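Home Kitchen Laundry Small Spaces Ask a Reader

How to Load a Dish Rack So the Plates Dry

When we moved into the little place on Cesness I had 11 inches of counter to spare and a rack that was always heaped up like a haystack. It took me far too long to learn that plates want a side of their own, so let me save you the trouble!

Start with the plates, before any cups or bowls go in. Stand them on edge at one end of the rack, biggest toward the front, and let them lean back a little -- they'll feel steadier that way.
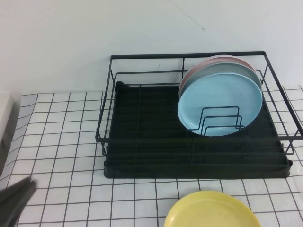
Plates upright at the right, with the rest of the tray left open.

Next come the bowls, tipped face down in the open part, and then the glasses. Silverware goes in last (I use an old jam jar). If your plates sit very close together, slide them a finger's width apart while they're still dripping.

Once everything is put away, lift out the drip tray, pour it off, and give the ridges a quick scrub with warm soapy water. I do mine every other evening, and more often in June when the kitchen gets sticky.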